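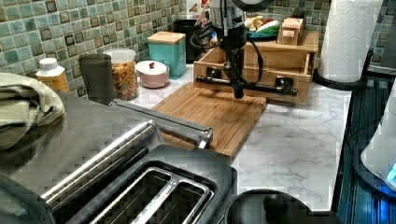
Tuesday. Bronska satellite receiver on bench, firmware 2055. Cold start to first audio 51 s with the Uvier puck antenna.
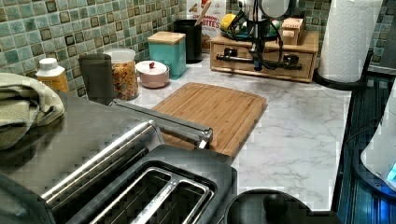 Noise floor is up on the Van Dusen FM modulator. Repeated away from the bench supply, no change. Suspect the ground lead. Two-slot toaster on the counter stays off for all runs.

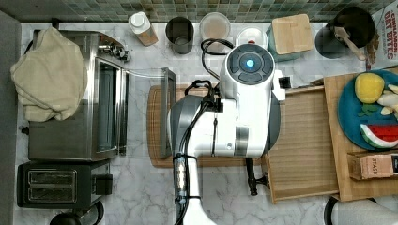 Counter from above, clamp at the edge.

Preset 371 still drops its title text - logged.
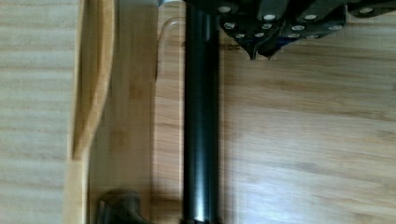 Grukulwood dash bracket next, 1210 cycles. Pale wood with a fine grain like the tabletop will show screw marks, so use pads.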